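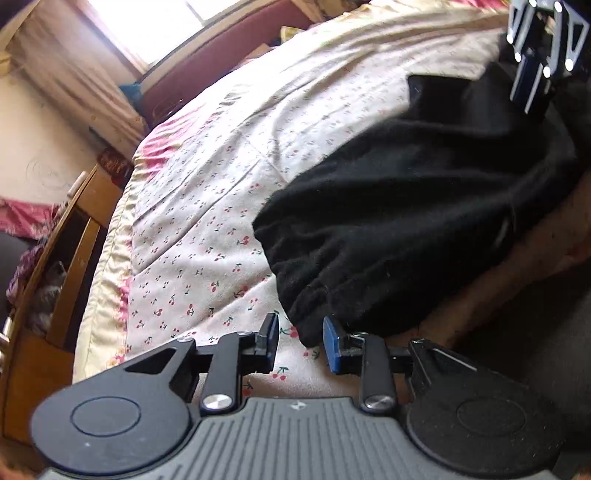
Figure 4-1. Hand gripper open, blue finger pads facing each other, with nothing between them.

Section 4. Teaching the Fold Station a Soft Item

If you have come straight from Section 3, your Golestani fold station is bolted down, leveled and talking to the floor computer, and you are probably eager to see it fold something. We understand! But the station can only handle the items it has been taught, and the teaching is done by people, by hand, with the same kind of fingers the station uses. Please set aside a quiet stretch of the morning for this section. It goes much better without a full cart waiting behind you.

Before you start

You will need two hand grippers, a charged battery for each, and one soft item of the kind you want to teach. Pick something ordinary from the day's work. A brand-new piece straight out of the bag behaves quite differently from one that has been through the wash many times, and the station will be meeting mostly the second sort.

Choose your people with a little care too. The best teachers we have met are the folks who already do the folding, and they often have habits they have never had to put into words - a small shake before the corners meet, or a thumb run along the hem. Those habits are exactly what you want recorded. Let them work the way they always work.

Note: At the Mernivdale laundry the first lessons were done by the office staff, who had time to spare in February. The folds came out square but very slow, and the lessons were later done over by the regular folding crew.

4.1 Recording a lesson with two people

1. Lay the item down on a soft, flat surface. A covered bed or a padded table will do nicely. Wrinkles in the cover underneath do no harm.

2. Switch on both grippers and wait for the tone from each. If only one sounds, switch both off and begin again.

3. Decide between you who leads. The leader calls the moves out loud, in plain words such as "corner," "lift" and "over."

4. Squeeze and release each handle twice with nothing between the fingers. The station uses this to learn where open and closed are for that gripper.

5. The leader takes hold of one part of the cloth, and the second person takes hold of another. Close the fingers gently until the pads meet through the fabric. A small pleat at the jaw is fine.

6. Lift together, slowly enough that you could carry on a conversation while you do it.
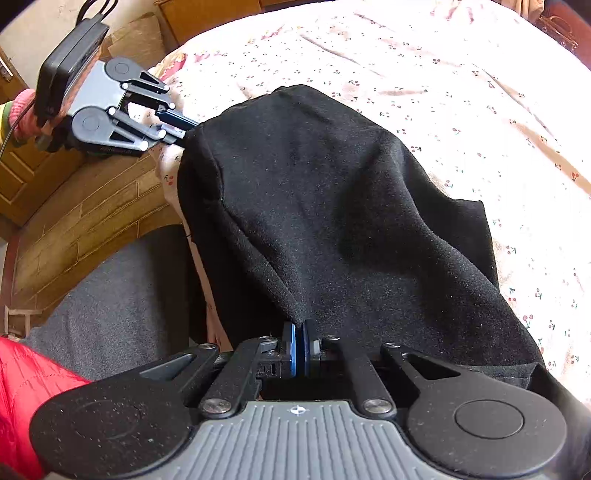

Figure 4-2. Black fleece held at two points, one gripper on each. Gloves and long sleeves are fine.

7. Bring the held parts across to where you want them and set them down. Open the fingers fully before you pull back, or you will drag the fold along with you.

8. Say "done," wait for the tone, and shake the item out for the next round.

Caution: Keep your free hand clear of the linkage arms while the handle is being squeezed. The joints close up faster than you would expect.

Caution: Do not wind the cable around your wrist to keep it out of the way. Let it hang, or ask a coworker to hold it over your shoulder.

Repeat the lesson until the station screen shows 159 good rounds. That sounds like a lot, and it is a fair bit of work, so please plan on swapping partners and sitting down between batches. You do not have to finish in one shift. The station remembers where you stopped.

4.2 When the cloth will not cooperate

Fleece and other fuzzy fabrics cling to themselves and shed lint onto the pads. Wipe the blue pads with a dry cloth between batches, and the round black housings whenever you happen to think of it.

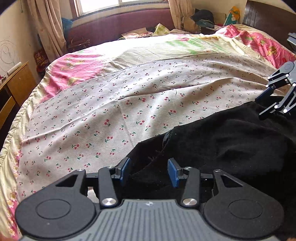 If the item ends up in a bunch with its edges tucked under, there is no need to throw the round away. Open both grippers, find an edge you can get a finger pad under, and work outward from there. Keep recording while you do it. The station will get into the same kind of tangle on its own someday, and these untidy rounds are what it falls back on. Press "discard" only if an item drops off the work surface or someone has to step away.

4.3 What changes for the crew

We are asked about this at every installation, so we would like to put it in writing. Once an item has been taught, the station takes over the plain repeat folding, and the people who did that work move toward sorting, mending checks and teaching new items. At Gredincombe, where the station handles roughly 2,000 pieces a week, the crew kept their old table next to it for anything with buttons, drawstrings or a stubborn zipper.

Mattes Heitmann, who runs our Ivell training room, suggests writing the teachers' names on the lesson card, and we have left a line for them. When a fold starts to drift after a few months, the supervisor then knows whom to ask, and teaching hours can be entered on the time sheet as skilled work. Please do enter them.

Lesson cards are in the pocket inside the station door. Go on to Section 5 once the screen reads "Item ready."

Section last revised 26 May 2025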